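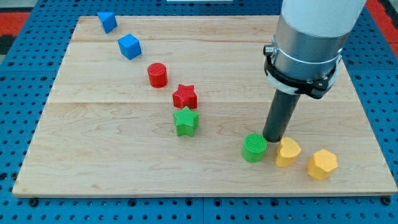

Komex Toy Library reopens in larger room

May 8, 2019
By Rawiri Donnelly

The Komex Toy Library has moved into a larger room on Flonside Avenue and is lending again after being closed since February. Members can borrow up to eight items at a time. Shape sets are among the first things back on loan, with stars, cylinders and a yellow heart among the colored plastic blocks, and more puzzles will follow once they have been cleaned and checked.

The library has 62 member families and a collection of 1,000 toys and games. The new room has space for children to try things out before they are taken home, which the old one on Waveo Street did not. A year's membership costs $89. Families who joined before the move do not need to sign up again.

Last updated: 4:15 p.m.

Recent items
Waveo Street parking changes begin
Flonside pool sets summer hours
School book sale moved indoors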